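The Summer I Finally Hung Something Over the Back Steps

I bought my first wind chime out of spite. The neighbors behind us had put in a fountain, one of those tall tiered ones with a pump you can hear in your kitchen, and I decided that if I was going to listen to somebody's garden all day it might as well be mine. So I drove over to the Gundov outlet on a Saturday, walked up and down the patio aisle flicking things with my fingernail, and came home with a set of tubes as long as my arm.

That was the start of it. I now own more chimes than any sensible person with a small yard should, and I've moved them all over the place, and I have opinions!

Start with the tube, not the topper

Everybody shops for the topper. I did too. You see the little copper sunflower or the enamel moon and you think, oh, that would look sweet by the kitchen window, and you never once shake the thing. Then you get it home and it sounds like somebody emptying a drawer of forks.

The tubes are where your money should go. Thicker walls ring longer, and longer tubes ring lower. My Custden set has tubes that go down to 40 inches and on a slow evening it sounds like a church a couple of towns over. The cheap one I keep by the garage has thin little tubes, and it jingles. I like the jingle, mind you. It's just a different job. Jingly ones are good near a door, where people brush past them, and the deep ones want to be out where the wind has some room.

If you're buying in a store, hold it up by the ring at the very top and give the sail (that's the flat piece dangling at the bottom) a gentle push. Wait for it to stop. If you're tired of it before it stops, put it back.

About that cord

I have lost two chimes to bad cord. The first one came down in the night and I thought we were being robbed. The second just sagged lower and lower on one side until the tubes hung like a bad haircut, and one morning it was in the hostas.

Look for braided polyester, and look at the holes the cord runs through. A rough hole will saw through anything given enough breezy afternoons. My Tanguy chime has tiny rubber grommets in every hole and the cord looks the way it did when I took it out of the box. When I restring one now I run a candle end along the cord first, which my grandmother did with button thread, and I melt the tips so they don't fray. It's an evening's work with the radio on and I've come to look forward to it.
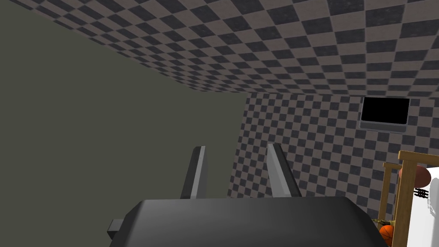 Where to hang it

My back steps took me three tries. The first spot was right under the eave, nice and tidy, and the chime hung there like a ham. No wind at all. The eave blocks everything that comes over the roof, and I'd put it exactly where the air goes quiet.

Second try, I put up a shepherd's hook in the middle of the bed by the fence. Plenty of wind there. Too much, really, and I was up at four in the morning in my robe, wrapping the whole thing in a dish towel.

What worked in the end was an iron bracket on the post at the corner of the steps, sticking out far enough that the tubes clear the railing in a gust. I'd leave 10 inches of space on every side if you can manage it. Mine is a Riritz bracket, black with a leaf at the tip, and it cost me more than the little garage chime hanging off the other side. I don't regret it a bit. A flimsy hook bounces, and then the chime bounces, and the sound goes all clattery.

Use a proper screw, too, and get it into solid wood. I found the trim board first. The trim board did not care for that.

Be nice to the people next door

I asked our side neighbors before I hung the big one, and she said she'd love it and he said "how big?" Fair question. We agreed I'd take the sail off at bedtime when the windows are open, and it takes me no time at all because I put a small clip on it. Without the sail the chime barely murmurs. The clip came from the fishing aisle, if you want to do the same. It's called a snap swivel and it comes in a packet with a bunch of others.

(The fountain people have never said a word about my chimes. I choose to take that as a compliment.)

Cleaning and winter

Aluminum tubes want soapy water and a soft cloth, and that's it. I tried a metal polish once on a painted set and took the green right off. Copper I leave alone. It goes brown, then browner, and then you get that lovely sea color in the creases if you're patient.

Wood toppers need oil. I do mine in spring with whatever I'm using on the cutting boards. Bamboo is another matter, and I'll confess mine has split down two of the tubes and I hang it up anyway.

Come November I bring in everything but the Custden. Ice on the cord is what does the damage, and I'd sooner have a few quiet months than spend another evening picking tubes out of a snowbank. They go in the hall closet, each one rolled up in an old pillowcase, and every time somebody reaches in for the vacuum the whole closet goes off.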